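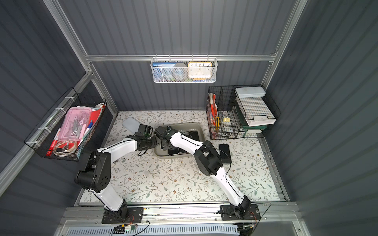
双腕ブース製作記その4 手首カメラと花柄マットとケーブルの話

4月5日

ご無沙汰してます。前回「次はすぐ書きます」と書いておきながら、すっかり間があいてしまいました。すみません、作業はしてたんです。してたんですけど、作業してる日ってブログを書く元気が残らないんですよね……。

初めての方のためにざっくり書いておくと、シェア工房のFlondmontの一角を借りて、卓上サイズのロボットアームを2本並べた作業ブースを作っています。やらせたいのは、机に置いたスマホをつかんでケースに入れる、それからケースから出して机に戻す、という地味な作業です。「それ手でやったほうが早くない?」は工房の人に会うたびに言われるので、もう慣れました。早いです。手のほうが断然早い。でも楽しいからいいんです!

今回は前回からの変更点をまとめて書きます。長いです。

まずフレーム。Hubmannのアルミフレームで組んだ枠は前回の時点でほぼ完成していたんですが、手前のレールだけやり直しました。アームの根元が載る、あの一番大事なレールです。最初は余っていた549ミリの端材を継いで使っていたんですよ。継ぎ目を金具で留めて、手で揺すってもびくともしないし、これでいけるじゃんと思ってたんです。ところがアームを伸ばした状態で急に止めると、継ぎ目のところがほんのちょっとだけ「こくん」と動く。目で見てもわからないくらいなんですけど、手先まで行くとそれがちゃんとズレになって出てくるんですね。根元のわずかなガタが、先端では立派なガタになる。知識としては知ってたのに、自分の作ったもので味わうとけっこう悔しい。

というわけで、1本もののレールを買い直しました。通しで1本にして、黒い取り付けプレートをボルトで固定。これで「こくん」は消えました。端材のほうは工房の棚で次の出番を待っています。誰か使ってください、本当に。

ボルトの締め方も変えました。前は端から順番にぎゅうぎゅう締めていたんですが、プレートが微妙に斜めになるんですよ。いまは全部を仮締めして、直角定規を当てて、対角線の順に少しずつ本締め。当たり前のことしか書いてない気がしてきた。でも前回の私はやってなかったので、書いておきます。未来の私、読んでますか。

壁は濃いグレーのまま行くことにしました。波打った板みたいな見た目のやつです。最初は白い壁にするつもりで材料まで目星をつけていたんですけど、試しに白い厚紙を立ててみたら、照明が跳ね返ってカメラの画がふわっと白っぽくなってしまって。グレーのほうが落ち着きます。あと単純にかっこいい。秘密基地っぽい。ここは趣味です。

で、床なんですよ。床。

ブースの床に敷いてあるのは、つる草と葉っぱと小さい花の柄が入った白いマットです。ロボットのブースに花柄。工房でいちばん突っ込まれるポイントがここです。最初は無地のマットを敷いていて、それはそれで問題なかったんですが、無地だけで調整していると、背景が変わったとたんに認識がコケるんですよね。家のテーブルって、クロスが敷いてあったり木目があったり、だいたい何かしら模様があるじゃないですか。だったら最初から模様の上でやったれ、と思って替えました。

替えた初日はひどかったです。スマホに向かっていくはずの手が、すーっと花のほうへ寄っていく。何もないところで大真面目に指を閉じるんですよ。花を摘みたいのか。ちょっとかわいかったので、しばらく直さずに眺めてしまいました。

いまは花には寄っていかなくなりました。やったことは地道で、マットの向きを変えたり、ずらしたりして、同じ動作を何度も覚え込ませただけです。マットを回すたびにしわを伸ばすのが地味に面倒で、腰に来ます。ブースの奥まで手を入れる姿勢、あれはよくない。次に作るなら絶対に床の高さを上げます。

つづいて収納。ブースの壁に物を掛けられるようにしました。これ、やってよかった改造ナンバーワンかもしれません。奥の壁のレールには白いワイヤーのかご、左の壁には黒いワイヤーのかご。左のほうは白い結束バンドで留めただけという雑な取り付けですが、いまのところ落ちていません。

かごの中身は、ペンとかテープとかクリップとか、要するに机の上にあったものがそのまま引っ越してきた感じです。黄色い枠の時計も掛けてあります。ブースの中に時計があると、つい見ちゃうんですよね。「あと1回だけ」と思って始めて、顔を上げたら工房が閉まる時間、というのを何度もやったので、目に入る場所に置くことにしました。効果は……まあ、あるときはあります。

それと、ごちゃごちゃした物が背景に写ることにも、最近は寛容になりました。片づけたブースでしか動かないアームって、ちょっと寂しいじゃないですか。うちに来たら一歩も動けないですよ、そのアーム。

さて、今回いちばん時間を使ったのは手首のカメラです。

これまでブース側の固定カメラだけで頑張っていたんですが、アームの肘がどーんと前に出てくると、肝心の手元が見えなくなるんですよね。ケースの中に指を入れるところなんて、自分の手で隠れてほとんど見えない。人間だって手探りで物を取るときは苦労するのに、触った感覚もないアームに「なんとなくこのへん」でつかめというのは酷な話です。

そこで手首に小さいカメラを付けました。取り付け金具は3Dプリンターで作った自作です。最初に作ったものは角度が浅すぎて、指の先しか映らない。次のは欲張って引きすぎて、今度は肝心の物が小さい。その次のはまあまあ良かったんですが、手首を回すと金具が本体に当たってカチッと言う。心臓に悪い音でした。何度も刷り直して、ようやく指先とケースがちゃんと一緒に入る角度に落ち着きました。
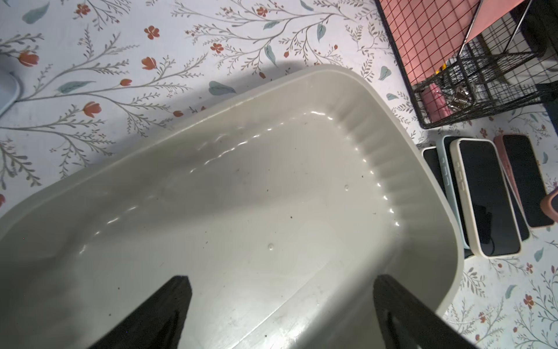
手首カメラから見たケースの中。指を開いた状態です。右に並んでいるのがスマホたち。

どうでしょう。指が下から入っていて、ケースの底まで見えるでしょう? この画が取れるようになっただけで、私はその日もう帰ってもいいくらい満足しました(帰りませんでしたけど)。

ただ、見えるようになったらなったで、新しい悩みが出てくるんですよね。このケース、内側がつやつやで、照明がうねうねっとした帯になって映り込むんです。人の目で見れば「ああ光ってるな」で終わるんですが、カメラにとってはけっこう目立つ線で、しかもアームが動くと一緒に動く。スマホの画面も黒くてよく反射するので、反射の隣に反射があるという状態です。照明の前にトレーシングペーパーを一枚垂らしてみたら少しましになりました。ちゃんとした拡散板を買えという話なんですが、紙で済むなら紙で済ませたい。

あと、底の細かいゴミが気になる! アップで見ると目立つんですよ、これが。肉眼だとそんなに気にならないのに。拭いてから撮ればよかった。

指のほうの話もしておきます。黒い平たい指が左右から閉じるタイプで、スマホみたいに薄くて平らなものは、正直かなり苦手な相手です。机にぺたっと置かれたスマホを上からつまもうとすると、指の先が机に当たるか、浅すぎて滑るかのどっちか。いろいろ試した結果、長い辺を両側からはさんで、ほんの少しだけ手首を傾けながら持ち上げるのがいちばん安定しました。傾けるタイミングが早いと逃げるし、遅いと机をこする。このへんは言葉にするのが難しくて、やってるうちに「あ、いまのいい感じ」というのがわかってくる世界です。

ケース付きのスマホと裸のスマホで、つかみやすさがぜんぜん違うのも発見でした。ケース付きは縁が引っかかるので楽です。つるつるのやつは本当に逃げる。あと、スマホ同士がちょっと重なって置いてあるのも手ごわいです。上の一台を持ち上げようとして、下のもずるっと引きずってしまう。これはまだちゃんと解決できていません。いまのところ、重なっているときは上のものから順番に取る、という素直な方針です。

連続でどこまで行けるか試した日の記録を書いておくと、途中で止まらずに続いたのは26回まででした。27回目で何が起きたかというと、左の手が離すのが遅れて、右の手と軽くごっつんこ。ぶつかったというか、ハイタッチみたいな感じで。壊れはしませんでした。それまでの最高が10回だったので、個人的には大記録です。工房の隅でひとりで小さくガッツポーズしました。

この「ごっつんこ問題」は双腕の宿命みたいなもので、2本の手が同じケースの上に集まるから、どうしても混み合うんですよね。片方が入っているあいだはもう片方が外で待つ、というルールにすると安全なんですが、見た目がすごくよそよそしい。お先にどうぞ、いえいえお先に、みたいな。見ているこっちがじれったくなるので、いまは入り口の高さをずらして、なるべく同時に動けるように調整しているところです。

モーターまわりの話も少し。関節のモーターはVoltelのもので、前回書いたとおり、肩のところが長時間動かすと熱を持つ気がしていました。レールを直してから同じ動きをさせてみたら、前ほど気にならなくなったんです。根元がぐらついていたぶん、モーターが姿勢を保つのに余計に頑張っていたんじゃないかなあ、と想像しています。ちゃんと測ったわけではないので、話半分で読んでください。測れって話ですよね。温度計、家にあるんだけど持っていくのをいつも忘れる。

動作の記録と再生には、相変わらず自作の寄せ集めスクリプトを使っています。名前はPrullerといいます。由来は特にありません。響きだけで付けました。今回はこのPrullerに、手首カメラの映像と関節の角度を同じ時刻で並べて見返せる機能を足しました。これがめちゃくちゃ便利で、失敗したところまで巻き戻して「ああ、ここでもう傾いてるじゃん」というのがすぐわかる。なんで最初から作らなかったんだ。画面の見た目はとても人様に見せられるものじゃないので、スクリーンショットは載せません。

最後にケーブルです。タイトルにも書いちゃったので触れないわけにいかないんですけど、ここがいちばん散らかっています。アームに沿わせている黒い細いケーブルは、関節のところで余裕を持たせないと引っ張られるし、余裕を持たせすぎると今度は物に引っかかる。ちょうどいい長さというのが関節ごとに違うので、全部の姿勢をとらせてから長さを決めて、それから留める、という順番にしました。前は逆にやって、肘を伸ばした瞬間にコネクターがすぽんと抜けました。あの音、いまでも覚えてます。

根元の基板と赤黒の配線は、まだむき出しです。カバーを作ろう作ろうと思いつつ、しょっちゅう触るので、つい後回しに。工房の人にも「そこ、いつか何か落とすよ」と言われているので、これは本当に次やります。ネジを落としてからでは遅い。

次にやることのメモ:
基板のカバー。透明のアクリルか、3Dプリントか、まだ迷い中。
照明の紙を、もうちょっとまともな何かに替える。
重なったスマホの取り方。
温度計を持っていく(かばんに入れるだけなのに!)。
ケースを拭く。

5月に工房の見学日があるそうで、よかったら動かして見せてよと言われています。人前で動かすと失敗するのがこの手の機械のお約束なので、いまからお腹が痛いです。せめてハイタッチだけはしないように仕上げたい。いや、むしろウケるのかな、あれ。

アクリルの曲げ加工をやったことがある方、コツがあったらコメントで教えてください。ヒーターは工房のを借りられるんですが、きれいに直角が出るイメージがぜんぜん湧かないんです。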